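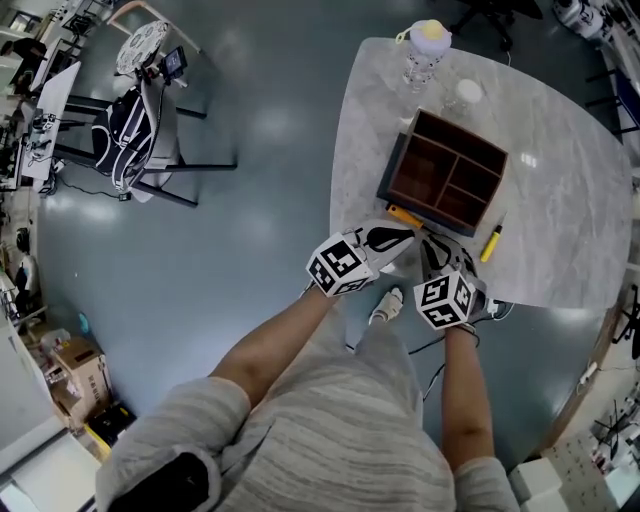 A compartment box is an open storage box whose inside is divided by partitions, so that small things can be kept apart from each other. It is used on desks, in drawers and on household tables, most often for pens, knives, clips, small bottles and similar things. The simplest type has no lid. A wooden one may have a dark brown interior with a darker outer frame, and it can stand in the middle of a table while the things to be sorted, such as a yellow marker or a small round container with a white lid, lie or stand next to it. Boxes with a lid are normally called cases and are treated in a separate article.

Construction

The partitions are either fixed or loose. Fixed partitions are glued into grooves and give a stiffer box. Loose ones are only pushed in, and the owner can change the size of the compartments, but thin objects sometimes slip under them. The Cestari pattern, named after the workshop which first sold it, has 7 compartments of unequal width. The later Dalisay pattern has 5 and a slightly raised bottom.
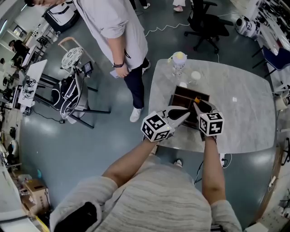
Both patterns were made for the desk and came to the kitchen only later – mainly for tea bags and spices. A shallow tray version with 2 compartments was sold under the name Stikach. The maker Drisico produced 2,000 of these trays in one January series and then stopped, so they are not often found today.

Use and care

Long objects are usually put in first, along the longest side, and the smaller compartments are filled afterwards. Tall bottles are better left outside the box, as they make a light one fall over easily. Wooden boxes are wiped with a slightly damp cloth and dried with the open side down. Oil is used on unvarnished wood only.

See also: Cutlery tray, Pen tray, Sewing box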